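Stop Automating the Fun Part

Posted 17/06/2018

Quick one tonight, I have to be up early and the glue on the other thing is drying.

There's a fight going on at the Pranville shop and I'm on one side of it. Well, a polite fight. Notes on the whiteboard. The question is what a home-built (or shop-built, same thing) robot should be for. Half the people who come through want it to do something that looks good on a phone. Stack cups. Pour a drink. Wave. The other half, me included, want it to open a box.

I mean that. Open a box, take the parts out, put them in a tray. Close the box again if it's feeling generous.

My case, in no real order.

First, time. I kept a log all through May of what I did at the bench, every evening, phone timer. 3000 minutes total. 2823 of them had nothing to do with building. Finding things. Opening things, moving small parts out of one container and into another so I could see them. Putting them back. Wrong screw, back again. I thought I'd added it up wrong so I did it again the next morning and no. That's the number. The soldering and the fitting and the thinking, all the stuff I'd say my hobby IS, got what was left.

So when somebody shows me an arm that solders, I get a little cranky. I like soldering! Leave me the soldering.

Second, it's hard, and it's hard in a useful way. A cup is easy to love. Big, round, stands up on its own. A clear box with a clip on it is miserable. The lid is see-through so the camera sees the lid and the parts at once and can't make up its mind. Ribs in the plastic smear everything under them. The clip wants a push in one place and a pull in another. The whole box slides if you so much as look at it, so you want a second hand to hold it down, and now you've got two arms to keep out of each other's way. Every one of those is a thing you'd have to fix sooner or later for any real job. Cups let you skip all of it.

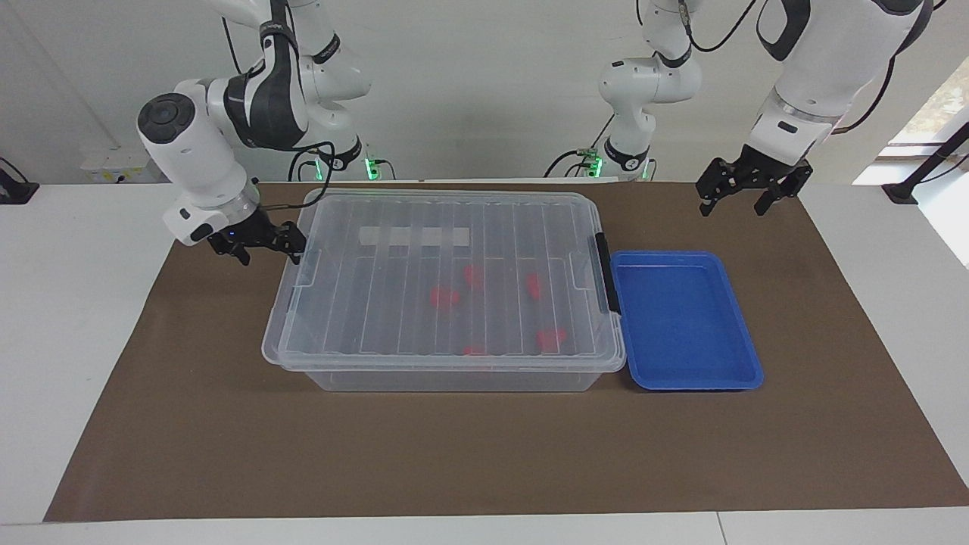

Box shut, red parts still inside, blue tray waiting.

People see the two arms and expect a show, then they see a storage box and go get coffee. Fine.

Third, and this is where Ye-rin Yoo and I part ways, which is annoying as she's usually right. Her line is that a shop runs on interest. New people walk in, they see something fun, they stay, they pay dues, the lights stay on. A tray of little red parts doesn't bring anyone through the door. She said this to me across the bandsaw, loudly, and she has a point. The open night in Valtville had a drink-pouring rig and they signed up 21 people. We had a sorting demo that same week and I believe we got a guy who was looking for the restroom.

But ask what happens after. I went back to Valtville to borrow a tap set and the pouring rig was under a sheet. It poured. What else was it going to do? A thing like that is finished the first time it works. A box opener is never finished, theres always a worse box. Somebody brings in one with a hinge. Somebody brings in one with two clips. You've got a reason to come back next week and so does the next person, and what they write works on the last box too, if they did it right.

Also you can use it. Small detail!

The cost argument I half agree with. Yes, two arms to do what my thumb does in a second is silly money. If you want parts in a tray and that's all you want, buy more trays. I did. I priced a Flostach drawer cabinet, the big one with 60 drawers, and it'd fix a good chunk of my May log all by itself, and I may still get it. Don't tell the whiteboard. But nobody in a hobby shop gets to use the money argument with a straight face. We've all built a forty dollar version of a nine dollar thing. I've got a Byun bench vise I paid for twice if you count the parts I used to "improve" it.

The one that does bother me is speed. Somebody asked if I'd stand there and wait while an arm fusses with a lid. No, I wouldn't. Nobody would. The idea is that I'm not standing there. I'm across the room doing the soldering and the tray gets filled at whatever pace it gets filled, and if it takes twenty minutes, so what, I take twenty minutes to find my glasses. We judge these machines like they're racing us. Mine isn't. It's doing the dishes while I eat.

(Bad comparison, I know, you can't do the dishes while someone is eating off them. Leaving it in.)

What I'd like, and this is the ask if there is one: before the next project vote, everybody keep a log for one week. Just a week. What your hands did. Don't write "worked on amp", write "looked for knob". Then bring it in and we'll see what wants automating. If the logs come back and say pouring drinks, I'll build the pourer myself and I'll shut up about it.

I don't think they will. I think they'll say lids, bags, drawers, tape, those little twist ties. Boring stuff that eats the evening.

Ye-rin has said she'll keep one too, and that she's going to beat my number. Wrong direction to win in but okay. Sign-up sheet is by the sink, pen is on a string becuase of what happened to the other pens.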